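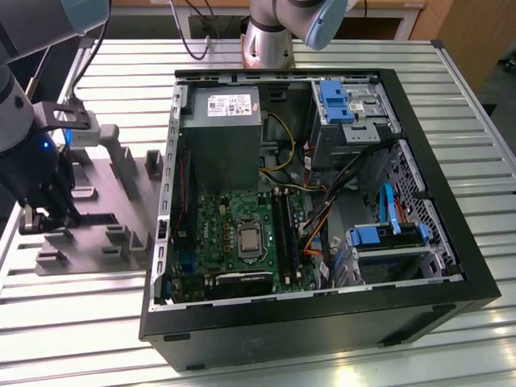 Desktop computer with the side panel removed, lying on an aluminum table.

How to order and eat at an Ethiopian restaurant with a group

Many of my friends want to try Ethiopian food, but they are a little afraid of doing something wrong. I had the same feeling on my first visit. My host, Jeanine Smits, ordered everything and I only followed her hands. After that I went many times to Birhane, the small restaurant at 1451 Tomel Street, and I asked many questions there. In this page I write the steps as I would tell them to a guest of mine.

Before you go

Call the restaurant and say how many people will come. The food is served on one big shared tray, so the kitchen likes to know which tray to prepare. One tray is comfortable for four persons. If you are more than that, ask for a second tray and sit in such a way that everybody can reach one of them without standing up.

Tell them on the phone if somebody does not eat meat. On the fasting days of the Orthodox church many Ethiopian people eat no meat, milk or eggs, and for this reason most kitchens have a good choice of vegan dishes all year. The word to use is "fasting food".

If somebody cannot eat gluten, please ask about the injera. Injera is the soft, sour flatbread under all the dishes. It can be made from pure teff flour, which has no gluten, but many restaurants mix teff with wheat or barley. At Birhane the pure teff injera has to be ordered the day before.

Choosing the dishes

For a table of four I order like this:

One vegetable combination for the whole tray. It normally has red lentils, yellow split peas, cabbage with carrot, and greens.
Two meat dishes, one hot and one mild. Doro wat (chicken in a dark red sauce, with a boiled egg) is the hot one. For the mild one I take alicha, which is yellow from turmeric.
Shiro, a thick sauce from ground chickpeas. Ask for it in the clay pot if they have it. It comes to the table still bubbling, so wait some minutes before you touch it.

The word "wat" on the menu usually means a stew with berbere, the red spice mix, and this is hot. The word "alicha" means without berbere. If you remember only these words you can already read half of the menu.

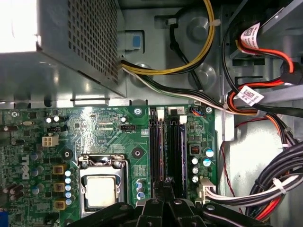

Kitfo is raw beef, chopped very fine and mixed with warm spiced butter. If you want it but you prefer it cooked, say "leb leb" for lightly cooked. The waiter will not be offended. Kedir Mamo, who served us most evenings, told me that many of his regular guests ask for it in this way.

Eating

Wash your hands first. In some restaurants they bring a jug and a bowl to the table, in others you go to the sink.

Take a piece of injera from the rolls at the side, as big as the palm of your hand. Use the right hand. Put the piece over the food, close your fingers and lift it. You should not fill it too much, or the sauce will run down to your wrist. Put the whole bite in the mouth at once.

Eat from the part of the tray that is in front of you. If a dish is on the other side, you can ask the person there to push a little of it to you, or the waiter can bring more in a small bowl.

Do not lick your fingers while you are eating, as the tray is for everybody. Use the napkin.

It can happen that somebody makes a bite and holds it to your mouth. This is called gursha and it is a sign of friendship. Open your mouth and accept it. My first gursha was from Ayana Feyisa, a lady at the next table, and it was so big that I could not say thank you for a long time.

Keep some room for the bread at the bottom of the tray. It has taken all the sauces and for me it is the best part.

Coffee and the bill

The coffee ceremony takes nearly an hour, so order it when the tray is still half full. The beans are roasted in a pan and brought to you to smell. The coffee is small and strong and comes with sugar, often with popcorn. The second round is weaker than the first.

Ask for one bill. It is difficult to divide a shared tray, and at Birhane they do not make separate bills after 8 in the evening.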